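Put the Famous Paintings on Everything, I Don't Care

Writing this fast because I have a bus at 2 and if I don't get it down I'll stew on it all week.

Deirdre Kavanagh had a piece in the Bestville newsletter saying it cheapens great art to print it on dish towels. And socks. And tablecloths, umbrellas, the lot. Her word was "wallpapering." We've wallpapered the world with Van Gogh and now people can't see him anymore. Good piece, well written. I read it twice. I think she's wrong nearly all the way through.

My grandmother had a print of a wheat field over her stove. Not a good print. Grease on it, one corner gone brown from the kettle. She never set foot in a museum in her life, the nearest one was two trains away and she had five kids and a bad hip. That print was it. That was her painting. She looked at it every day for longer than most people will ever look at the real one, and if you'd told her it was cheapened she would have asked you to leave the kitchen.

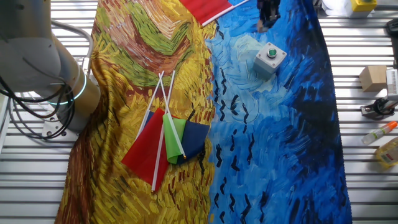
And the real one, let's talk about the real one. You pay, you line up, you get maybe a minute behind somebody's raised phone. I've done it. I stood in a room in July with what felt like half the planet and came out with a sore neck and a magnet. The magnet has been on my fridge ever since. I've looked at the magnet way more than I looked at the painting. Make of that what you want.

Deirdre says a copy trains you to stop looking. Maybe, for some people. But most people I know started with the copy. Birthe Thorlacius, who taught me to draw back when I was hopeless at it (still am), learned her blues off a cookie tin. A cookie tin! Kept her pencils in it. She'd hold the lid up next to whatever you'd done and say look, he put black there, why are you scared of black. Wrong color probably, tin lids always are. Didn't matter. You learned where the dark went.

The color thing is the best argument on the other side and I'll give it to her. Prints lie about color. They lie about size too, and they flatten the paint, so all that thick stuff he piled up turns smooth as a plate. Somebody who only knows the print doesn't know the picture. True. Somebody who only knows the record hasn't been to the concert either, and we don't go around taking away their records.

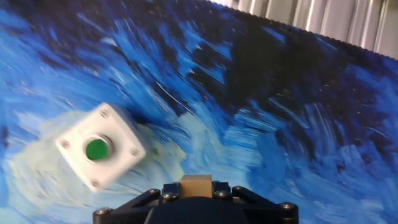 The money part

Now this is where I get cross. The tote bag in the Udness gift shop is 40 dollars. Forty. For a bag. The same picture on a bag at the Saturday market is a quarter of that and it holds more potatos. If you want to be angry about cheapening, be angry that the "nice" version costs more than a family ticket used to.

And the guy's been dead a long time. He isn't losing a sale. He wanted people to have pictures in their houses, ordinary people, as far as I've ever understood it, and now they do – on a shower curtain, fine, but they do.

What I would ban

One thing. Prints with a slogan on them. If I see one more starry sky telling me to dream big I'm going to lie down in the road. Leave the picture alone, it was doing ok without the lettering.

Everthing else, go ahead. Curtains, mouse pads, bath mats. Put it where people spill things. My grandmother's print is at my sister's now, grease and all, over her stove, and her youngest wants to know why the sky is moving.

Bus. Write to me if you disagree, Deirdre, you know where I am.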